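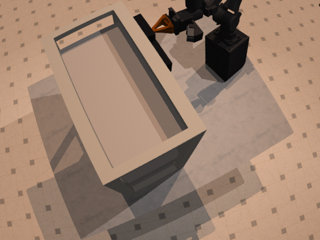

I've been arguing with my neighbors in Wustorthorpe all year about junk drawers, and I'm on the side of the drawer. Everybody wants me to sort my life now. There are classes on it! I went to one at the library on a Monday night, and the woman running it had us write down every single thing we'd touched that day, and then cross out whatever didn't "earn its place." I crossed out the class. What these people are after, I think, is a house that looks like a big open box with a wide cream rim and a flat, pale bottom, and I can see why that's restful for a minute or two. But then you need a birthday candle. Or the little key that bleeds the radiator. Or a stamp, at nine at night, with the form due in the morning.

My drawer has all of those, plus a tape measure that sticks at 3 feet and a phone number for a roofer I have never called. I can find anything in it in less time than my sister needs to open her labeling app. She has 412 items in that app (she told me, with pride) and she still borrowed my scissors last week.

I'm not defending real hoarding, which is miserable and which I've seen up close. I mean the ordinary mess of a house where people fix things and wrap presents. We used to just call that a kitchen. Now somebody will charge you 200 dollars to come over and make you feel bad about your rubber bands — and then sell you the bins. 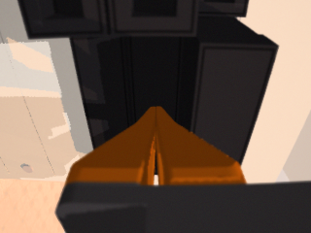
Mwende Mbwambo wrote to me after I grumbled about this last time, and she thinks I've got it backwards. Her mother's junk drawer took her a whole weekend to clear, she says, and she cried over dead batteries. She keeps hers tidy so her kids won't have to. I've thought about that letter a lot. I did throw out my dead batteries. The roofer's number is staying, and so are the candles.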